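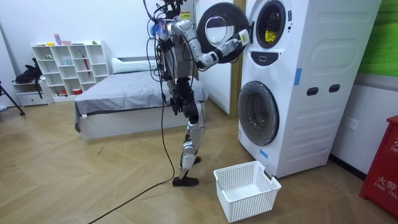
How many demonstrations does a robot need before it can open a door it has never met?

Fewer than I used to think, provided the demonstrations disagree with each other a bit. We got a decent result out of 367, and a worse one out of 2,000.

I've been promising to write this up since November and it's now Dec 27, 2024, the house is quiet and there's half a tin of shortbread left, so off we go.

Some background if you're new to the blog. I work on whole-body control for humanoids, mostly the bit where the arms and the legs have to cooperate. Doors are lovely for this. A handle on a drawer wants pulling in a straight line, but a door wants you to follow a curve, and if you follow the wrong curve you're fighting the hinge and the hinge always wins. Then there are the legs. Pull on something while you're standing up and it pulls back on you, so the feet have to sort themselves out while the hand carries on as if nothing has happened. You and I do this without thinking when we get the washing out. Getting a policy to do it took most of my year.

Our first go was the obvious one. Rajitha Khondokar teleoperated the robot through 2,000 door openings, all very smooth and very much alike, because Rajitha is a tidy operator and gets tidier the longer you leave him at it. We trained on the lot. The policy was gorgeous as long as the robot began more or less where he had always begun. Shift it a hand's width to the left and it reached for a door edge that wasn't there, closed the gripper on air and swung its arm back with great confidence.

I spent ages convinced this was a vision problem (it's always a vision problem, except when it's the clock sync). Lakmal Bandara was the one who plotted the starting poses on top of each other and showed me one fat blob. All that data and we'd more or less collected the same five seconds over and over.

So for round two we did something a bit cheeky. We wrote a little scheduler called Skedier that picks the starting position for the operator, and it picks awkward ones on purpose. Too close, too far, twisted at the hips, door already half open, weight on the wrong foot. It looks at where the current policy is least sure of itself and sends the operator there. Everyone hated it! Rajitha said it was like being made to parallel park all day. But each of those recordings had something in it that the old ones didn't: a bit of recovery, a second grab at the rim, a small step to get the balance back.

We stopped at 367 because the quarter's robot time ran out. I wish I had a more scientific reason for you.

Then the testing. Each policy got 600 trials, from starting positions neither of them had trained on. The big tidy dataset got the door fully open in just under half of them. The small messy one managed over 700 – no, sorry, I've muddled that with the combined run, which had 700 trials of its own and which I'll get to. The small messy one managed a bit more than three quarters. I made Gareth Oakley rerun the analysis from scratch because I didn't believe it, and he came back with the same answer and a slightly smug face.

The combined run was both datasets together, and I'd assumed it would beat everything. It landed in between. My best guess is that the tidy data drowns out the recoveries, because when you sample evenly the policy hardly ever sees one. Nazma Weerakoon thinks it's more to do with speed, as Rajitha moved a good deal faster in the first batch and the two styles don't average nicely. We have a small bet on. Weighting the samples differently would help settle it and that's first on the list for the new year.

A few things I'd be careful about. We had one operator for nearly everything, so I can't tell you how much of this is about the method and how much is about Rajitha. We've only scored the opening part; closing the door again and taking clothes out are separate jobs with their own troubles. And most of the failures that remain are at the grasp. Once the gripper has a proper hold on the rim, the arm and the legs nearly always see it through, which pleases me, as that's my bit.

Kastriot Hoxha asked in the comments last time whether Skedier could be released. I'd like to! It's tangled up with our logging code at the moment and the config files would make you weep, but I'll have a go at pulling it apart in the next few weeks. If you're collecting data for something with a hinge and fancy trying the awkward-starts idea before then, you don't need our code. A list of horrible starting poses and a patient operator will get you most of the way.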